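Wenness software group
Minutes of the fortnightly meeting, June 15, 2018

Present: control, perception, planning and tooling leads, plus two from Sestetti by phone. Apologies from the test desk.

1. Minutes of the last meeting
Agreed with one correction. The April release of the planner was built from the branch and not from the trunk. Tooling to amend the release note.

2. Perception
The new segmentation model has been run on the full Siller set of 2534 stills. It still does badly with pale things on a pale table. The usual fault is that the lower edge of the object gets merged with its own shadow, so the grasp point comes out too low. Thin objects lying close to a larger one are often joined to it and given a single label.

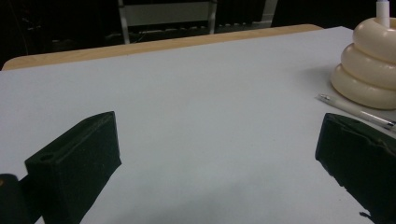

Perception proposed a separate shadow class in the labels. Sestetti asked how much relabelling that meant. The answer was 600 stills for a first trial, chosen from the white-table part of the set. Agreed to go ahead with the trial and leave the rest until the results are in.

It was also agreed that the fingers should be masked out before the model sees the picture. The mask is currently fixed, and it is wrong whenever the opening width changes. Control can supply the width with each still, so the mask can be worked out from that.

3. Control
The closing routine now stops on motor current as well as on position. There were 13 false stops in 91 test closes, all at the slowest speed. Control thinks the current filter is too short. A longer filter will be tried before anything is merged.

The time stamps from the gripper and the camera still drift apart on long runs. Gunawan have sent a patch for the driver. It has not been tested.

4. Planning
Approach paths now keep clear of neighbouring objects by a set margin. The margin is one number for everything, and planning would like it to depend on object size. No objection. Perception asked for the margin to be written to the log.

5. Tooling
The replay viewer crashes when a log has no depth channel. Fix is in review. Nightly builds have moved to the new machine and the old one can be wiped once the logs are copied off.

6. Any other business
Sestetti asked for read access to the label store. Agreed.

Actions
Perception: pick the trial stills and write the labelling note.
Control: add opening width to the log, test the longer filter and the Gunawan patch.
Planning: draft the margin rule.
Tooling: amend the April note, merge the viewer fix, set up access for Sestetti.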